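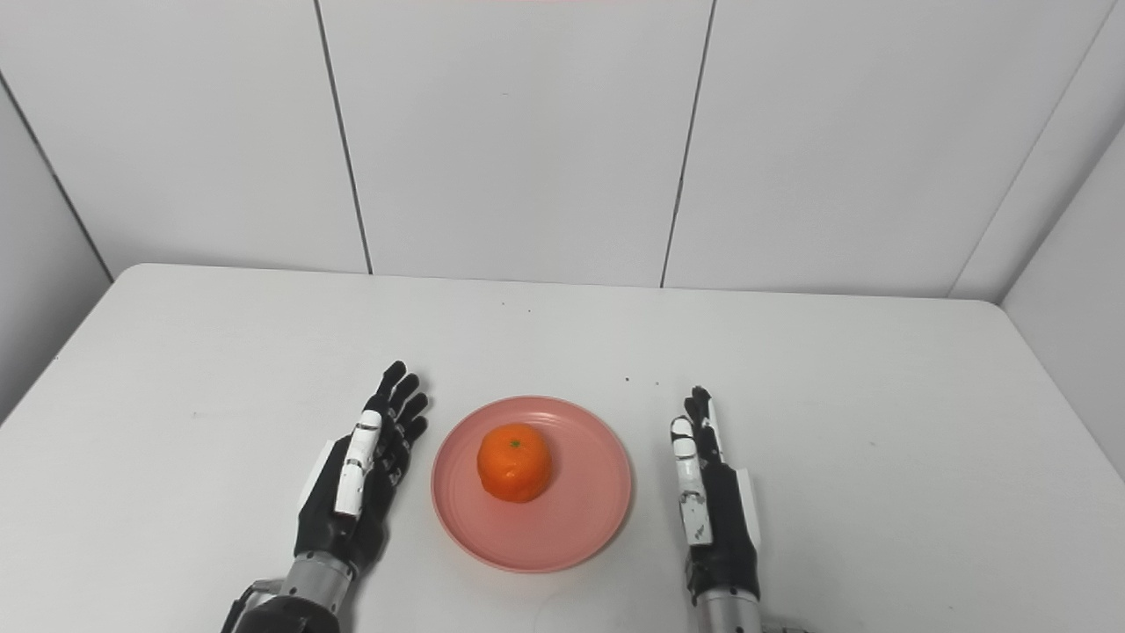

A mandarin on a pink plate.

The mandarin is a small, loose-skinned citrus fruit, loved in many homes for how easily it peels and how neatly it comes apart into segments. It is usually eaten fresh, though it also turns up in salads, cakes, marmalade and — in colder places — the toe of a holiday stocking.

Growing
Mandarin trees are smaller than most orange trees and put up with dry spells rather well, but the fruit itself is tender and bruises if it is handled roughly. In the Briem valley, where the crop has long been a point of local pride, the earliest fruit begins to color in September, and pickers clip each stem close to the fruit so that it won't poke its neighbors in the crate. The Nikisel, a late variety with a deep orange peel, is left on the tree longest of all and is said to be the sweeter for it.

Keeping
A bowl on the counter will do nicely for a few days, and the refrigerator will stretch that to 2 weeks or so. Fruit that feels heavy for its size tends to be the juiciest.
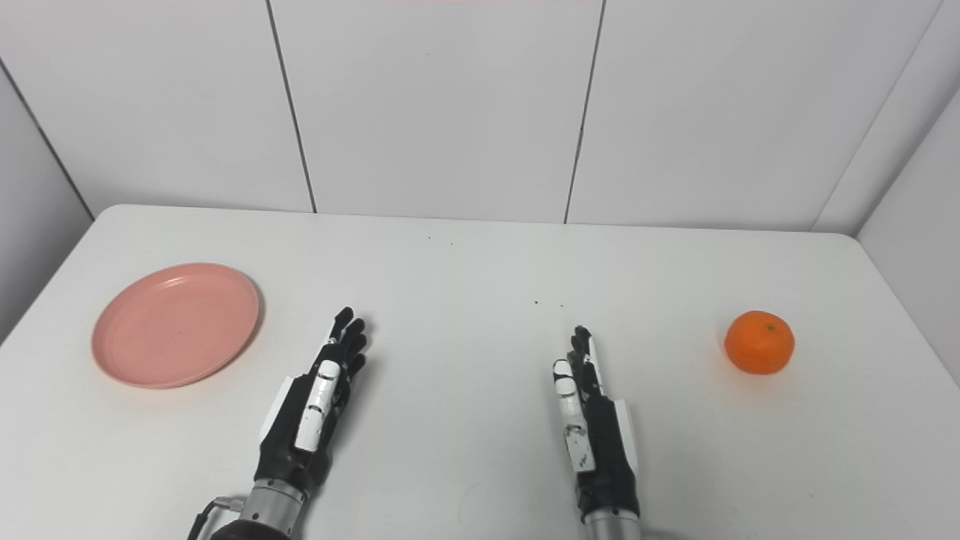

Growers in Fascombe disagree about the cold, saying that a chilled mandarin loses half its smell and ought to be eaten within 3 days of picking, straight from the crate. Cooks there save the peel as well, drying it slowly for tea and for stews.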